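**Slide 7 — Condiments and small cafés**

Start with Gianni Bassi's café in Burulbridge: 40 seats, one cook, sauce bought in by the tub.

- He was spending more on sachets than on napkins. Pause here.
- Moved to refillable bottles in September. 367 sachets a week went down to 39, all takeaway.
- Morelli still sell sachets in boxes of 3000 — too many for a place this size. 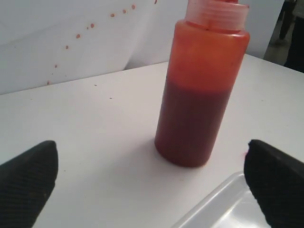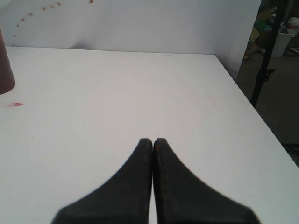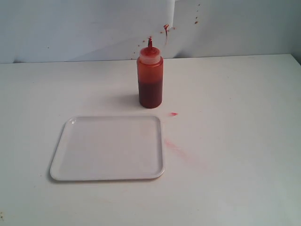
*First and third: squeeze bottle, a little over half full in the third.*

Refill rules, keep it short:

- Empty, wash, dry, then fill. No topping up.
- Date label on the base.

Fulvio Melis will ask about allergens. Answer is on slide 9 — don't get drawn in early.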